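Parking changes at Erdale Library

The lot behind the library closes for repaving on 2018-04-22 and will stay closed until the new surface is striped. It has 72 spaces now and will have 73 when the work is done. Until then, please use the lot on Grorance Street — the side gate will be open during library hours. The book drop has moved to the front steps. Holds will be kept an extra week for anyone who has trouble getting in. 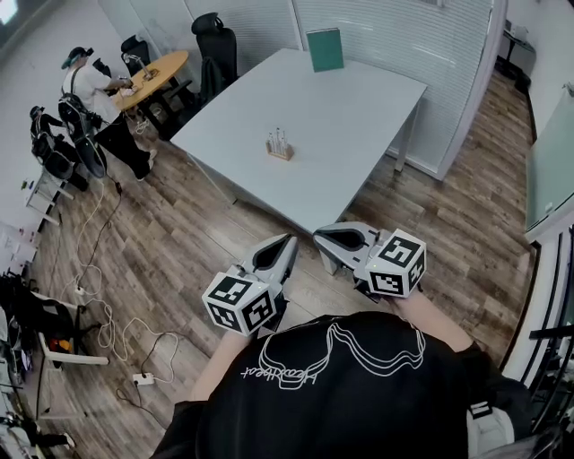

Tímea Hegyi writes that the side gate was locked at closing last night and asks that it stay open a little later.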